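Why I still write the shopping list by hand

My daughter put an application on my phone so that the whole family can write in one shopping list. It is a good application. I have used it for two months and I want to explain why I went back to paper.

When I moved to this country I did not know the names of many foods. My neighbor Sarla Prajapati sat with me in her kitchen and we wrote a list together, she in English and I in Greek beside it. I kept that paper until it broke at the folds. I learned "parsley" and "baking soda" from it, and I learned also that she makes her letter g like the number 8. From a phone I would have learned the words, I am sure, but I would not remember who gave them to me.

A list on paper has an order. My husband writes first what he wants to eat and last what the house needs. I walk through the store in my mind and write what I meet on the way, so the milk is always at the bottom. The application puts everything in alphabetical order, and then apples stand next to aluminum foil, and I must go from one end of the store to the other and back again.

There is also the matter of crossing out. On the phone, an item that you have bought disappears. On paper it stays under the line and you can still read it. In May I found in a coat an old list, with "candles, 65" on it, from my father-in-law's birthday, and I stood in the hall with the coat in my hands for quite some time. 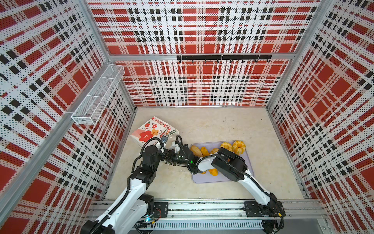 My friend Pantelis Katsaros says that this is only nostalgia, and that I would feel the same about the phone if I had grown up with it. Maybe he is right. Young people keep their old messages and read them again, and I do not laugh at them for it. But a message is written to be read by somebody, and a list is written only to be used, so a person does not try to look better in it than he is.

My daughter still adds things on the phone. I copy them onto my paper before I leave the house, and she thinks this is very funny.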